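Household chore robots

Household chore robots are machines meant to do everyday jobs in a home, such as clearing a table, folding towels or putting away groceries. Simple ones have been on sale for years and do a fine job on floors. Robots with arms and hands are a younger and far more exciting branch, and the short answer to whether they can do chores yet is: a few, slowly, with help.

Kitchen work

Kitchens are a favorite testing ground, and a tough one. Fruit rolls, pastry crumbles, and plates have thin rims that are hard to pick up. A person shifts grip without thinking, while a robot has to work out where each finger goes. The Semotberg list, a set of 117 chores used by hobby and school teams, places 16 of them at the kitchen counter. The Tamuno team has finished 11 of those in simulation, a wonderful result for such a small group!

Simulation

Much practice happens in software first. A simulated arm can drop the same plate 100 times and there is nothing to sweep up. The drawback is that real food squashes, sticks and slides in ways a computer model only partly captures, so skills often need more training on real counters.
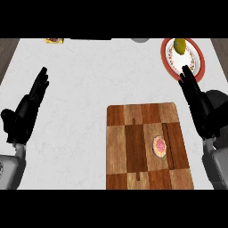 Dradley Robotics Club, Home Tasks Team

A simulated counter with two arms and black, multi-fingered hands. The tart is on the checkered cutting board, and the citrus fruit is on the red-rimmed plate.

Shop floors

Shops and small factories are a little easier, as parts tend to arrive in the same place every time. Packing and sorting are the usual first jobs.

See also: Clelell hand, Two-arm robots, Dishwashing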